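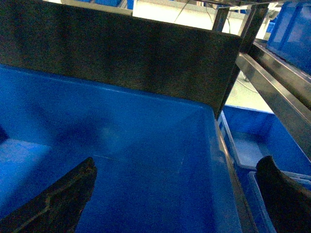 ## 4. Flushing the softener

Do this before first use and once a year after that, in April if you can. The Trorkeck softener must be plumbed in and switched off at the wall.

1. Close the inlet valve.
2. Turn the bypass knob 90 degrees to the left.
3. Open the nearest cold tap and let the pressure drop.

**Caution:** Do not remove the head while the gauge shows any pressure.

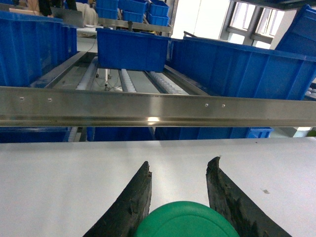 *Skinbridge, 13/12/2021*

Revised by Rostyslav Holovko. Steps 4 to 6 replace the ones in the first printing.

4. Open the inlet valve a quarter turn and wait 20 minutes.
5. Set the counter to 2,000 liters – or 3,000 if you have the tall tank.

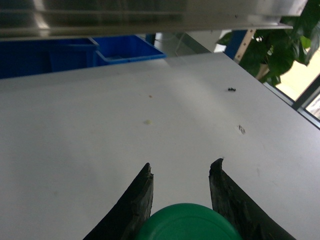
6. Return the bypass knob to its first position and open the inlet valve fully.

**Note:** The first water may look cloudy. Run the cold tap until it clears. If the counter goes back to zero overnight, replace the backup battery (see section 7) and repeat step 5.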